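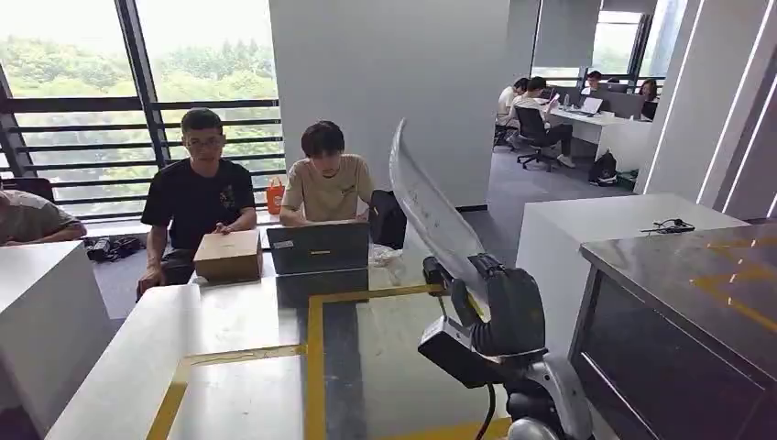
Glass table marked out in yellow tape, white desk by the windows.

Tape on a tabletop: does it help?

I've read a lot of advice that says to tape off a work area before you start a messy job. I rolled my eyes at it. Tape leaves gunk, and people who own tape already own a table with edges. After a month of trying it I'd give it a grudging yes, on glass. Run the lines, keep the tools outside them, and peel the tape back slowly when you're done. On painted wood I still wouldn't.

Clear plastic sheet is another matter. Every tip page tells you scuffs will polish out with toothpaste. I tried it on a Prydderch cover that had gone milky, and got a minty cover that was still milky. Wash it with dish soap and a soft cloth, then live with it or replace it.
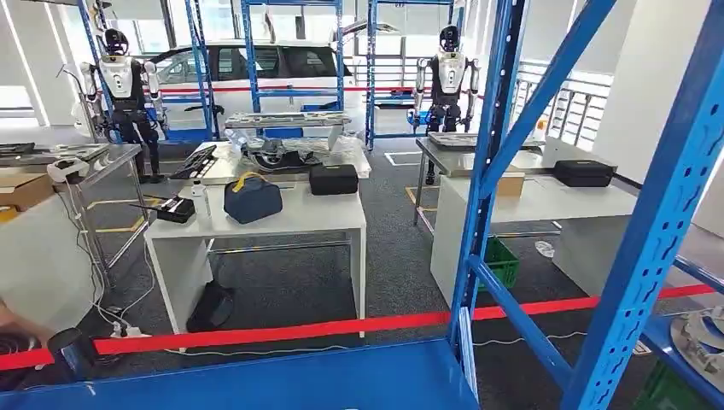 By Faustine Sabatier
30th March

Open metal shelving gets sold as a cure for clutter. I have my doubts. Put up one rack and the stuff still lands on the nearest table: a bag, a zippered case, a small bottle, whatever was in your hand. What did work for me was a long shallow tray for small metal parts, kept on a shelf you can reach without bending. Skip the Mallex drawer inserts. They cost more than the tray and the dividers fall over.

Clear the table at the end of the job, before you eat. If a thing has no shelf, leave it out where it annoys you until it gets one.

For bending thin glossy sheet, hold it in a wide, gentle curve and don't force it flat. The guides that promise a hair dryer will fix a crease have never shown me the crease afterward.

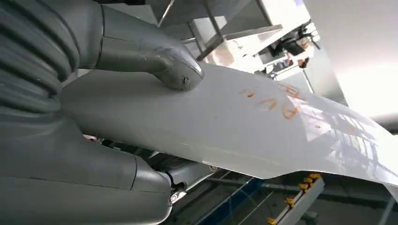
Aurélien Gaillard writes that I'm too hard on the hair dryer. He got a curl out of a white shelf liner with one on low, he says, then left it under books until the next day. He does admit the corner came back up in May. I'd credit the books.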